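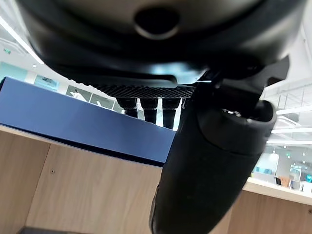 I'd been nagging Urszula Tokarz for an interview for months, mostly because every time I ran into her she was muttering about freight. Urszula looks after equipment planning at Plurnham, a small outfit that works on getting robots to do ordinary office jobs – opening cupboards, putting things on shelves, taking them off again. She's the one who has to turn "we'd like an arm" into a number on a spreadsheet, and I'm about to help a much smaller group do the same thing, so I had my reasons for buying the coffee.

I started by asking what people get wrong on their first budget. She laughed for a while.

"They price the arm," she said. "They get a lovely quote for the arm, they put it in the first row, and then they put a cheerful little number underneath called accessories. The accessories are the project! It's the hand, the mount, the cables, the spare cables, whatever computer you're running it from, the time to get it all talking. I've seen accessories go past the arm before the thing has picked up so much as a pen."

Her own first budget, she admitted, had 400 dollars in it for cabling and adapters. I asked how long that lasted. "November," she said, and wouldn't tell me which month it started.

We got onto hands fairly quickly, because that's where I was stuck. Do you buy the simple gripper or the one with proper fingers? Urszula's colleague Higinio Barajas had wandered over by then (I think he could smell the biscuits) and he had opinions.

"Write down the 60 things you want it to touch," he told me. "Real ones, from your own building. Binders, boxes, door handles, whatever. Then go through the list with the supplier on the phone and make them say yes or no to each one. You'll learn more from that call than from any brochure."

Did they do that themselves? "The second time," said Urszula.

Their list was full of stationery and furniture, and that's what they still practise on. I'd expected some sort of custom test rig, and I said so. She was quite firm that the furniture should be furniture. If the job is a cabinet in an office, you budget for a cabinet in an office, with the same sort of hinges and the same slightly annoying door. 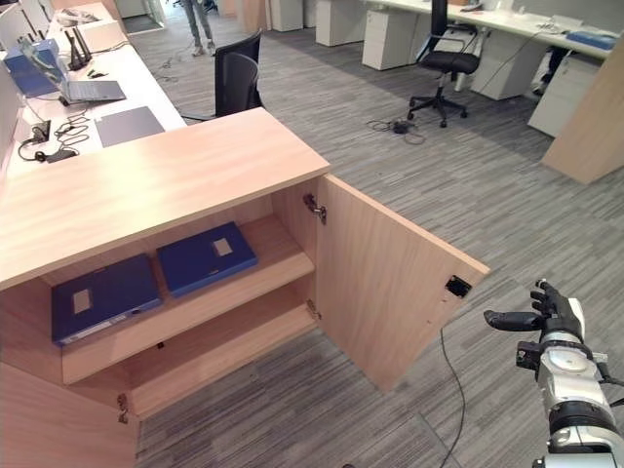
Cabinet work at Plurnham: door open, binders on the shelf, hand in close.

"A cabinet is the cheapest thing in the whole plan and people try to save money on it," she said. "They'll build something out of scrap and then wonder why the real door behaves differently. Buy 2. You want one to practise on and one to keep in decent shape."

I asked about floor space, which I'd honestly given no thought. Higinio's advice was to mark out the reach of the arm in tape before signing anything, then open every door and pull out every chair inside the tape and see what's left. Urszula added that the desks count as well, as the laptops and the networking gear have to live somewhere, and somebody needs a seat. She puts a line in for furniture moves now. It's a dull line, she says, and she's never once had money left in it.

Then the bit I'd really come for: quotes. Plurnham went to two suppliers for their latest round, Sivora and Carrillo, and the totals came back 3,000 dollars apart. Jovita Espinoza, who does the purchasing, spent an afternoon lining them up item by item. One had training and freight in it and the other didn't.

"Once Jovita had put them side by side they were nearly the same quote," Urszula said. "I'd been ready to go with the low one that morning. I had the form open."

So what did they choose? She wouldn't say, as the paperwork is still going through, but she did say the deciding question was how long a replacement finger takes to arrive. Ask for that in writing, was her advice, and ask what happens to your warranty if you fit a part yourself.

I mentioned that our own group had been looking at leasing. Urszula made a face, then took it back. Leasing's fine, she reckons, if you know the end date of your project and believe it. She's met very few people who believe theirs. Her rule is to work out the cost of running three months over, and if that figure makes you feel ill, look at buying.

We finished up with her old spreadsheet, which she's letting me borrow. There's a row near the bottom labelled "things Higinio drops". He says it was under budget last year. Urszula says she'll check.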